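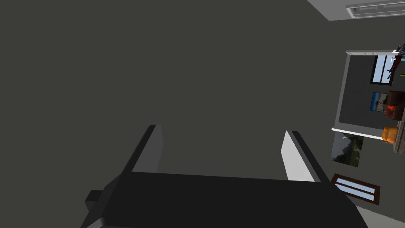

*Two-finger gripper from behind, over a dark gray surface.*

## Section 8: Grinder head, first set-up and first grind

Tirnar countertop grinder, Getness supply. Covers the head, auger, knife, plates and stuffing tube. Motor base is the section before. If the base isn't clamped down yet, stop and go do that.

Rev. 2021-04-11. Replaces the loose sheet that came in the box. Toss the sheet, the knife is drawn backwards on it.

### Before you start

- Unit unplugged. Not just switched off.
- Head, auger, knife and both plates washed in hot soapy water. They ship with a coat of oil on them. Gray film on the towel is normal the first time.
- Everything dried by hand right after. The knife and plates are carbon steel and will spot fast.
- Meat cut up and in the freezer (see Meat prep).

No dishwasher for any of it. The head goes dull and chalky and that is not covered.

**CAUTION: Knife is sharp out of the bag. Hold it by the hub.**

### Putting the head together

1. Slide the head into the motor collar, hopper neck pointing up. Push till it stops.
2. Tighten the side knob. Hand tight, no pliers.
3. Drop the auger in, long end first. Turn it slowly till you feel it seat in the drive. If the square peg at the front sticks out past the rim more than the thickness of a plate, it isnt seated. Pull it, turn it a little, try again.
4. Knife on the peg. **Flat side faces out, toward the plate.** This is the one everybody gets wrong. Backwards knife = mush.
5. Plate over the knife. Line up the notch in the plate with the pin in the head.
6. Ring nut on. Snug, then back off a hair. It gets a final turn once meat is moving.
7. Hopper tray on top. Press down evenly.

Note: units with a serial number under 1576 have two pins in the head. Plate still goes in only one way. Don't force it and don't file anything.

### Which plate

Coarse plate for chili meat, first pass on sausage, anything with a lot of silverskin. Fine plate for burger and second pass.

Never start with the fine plate on venison or other lean trim. It clogs and the meat warms up. Coarse first, back in the freezer, then fine if you want it.

Extra-coarse plate is sold seperately, part 859. Same knife fits.

### Meat prep

1. Trim. Bone out, all of it, check for shot fragments on wild game. Pull the heavy tendon.
2. Cut in strips a bit narrower than the hopper neck. Strips feed themselves, cubes need pushing.
3. Keep fat separate. Pork back fat is the usual with deer. Beef fat works, firmer bite.
4. Spread on a sheet pan, one layer. Freezer till the outside is stiff and the middle still gives when you press it. Solid frozen is too far, it will stall the motor.
5. Put the head and auger in the freezer too if there's room.

Wild pork and bear: grind same as anything, but cook all the way through, check with a thermometer. Freezing at home does not make bear safe. Some of the parasites live right through it. No tasting the raw mix for seasoning, fry a little patty and taste that.

### First grind

1. Bowl under the plate. Set it in a bigger bowl with ice if the kitchen is warm.
2. Plug in. Switch to low.
3. Feed one strip. Wait till it comes out the plate clean, separate strands.
4. Give the ring nut its last turn now. Switch off first.
5. Feed the rest, lean and fat by turns. Let the auger pull. Stomper is only for bridging at the neck.
6. Throw out the first handful. It picks up whatever oil was left.
7. Run no longer than 10 minutes at a stretch, then let the motor rest until the housing feels cool.

**CAUTION: Stomper only. No fingers, no spoon handles. Tie back long hair and sleeves.**

### If it goes wrong

**Paste coming out, or smearing on the plate.** Stop. Knife backwards, ring nut loose, or meat too warm. Check in that order.

**Humming, nothing moves.** Switch off right away. Unplug. Hold reverse does nothing with the unit unplugged so open the ring nut and clear by hand. Usually sinew wrapped round the knife.

**Squeal.** Running dry. Don't run it with no meat in it, not even to show someone.

**Juice at the collar.** A little is OK. A lot means the rear seal is in the wrong way round, lip goes toward the meat.

**Meat turns gray at the edges.** Sat out too long or the plate needs a scrub. If it smells off, pitch it.

### Stuffing tube

Take out the knife and plate. Put the spacer in their place, then the tube, then the ring nut. Leaving the knife in grinds your mix a second time and ruins the texture. Wet the tube before the casing goes on. Low speed only.

### After

- Unplug, then strip it down in reverse order.
- Slice of stale bread through at the end pushes out most of what's left. Do this before unplugging obviously.
- Hot wash, brush in the plate holes, dry right away.
- Wipe of food-grade mineral oil on knife and plates. Store them as a pair, they wear in together.

Spares and sharpening: Getness parts desk, ask for Luana Guerra. Corrections to this section go to Cleiton Caldeira. Parts desk is closed the last part of December, so order knives before deer season gets going.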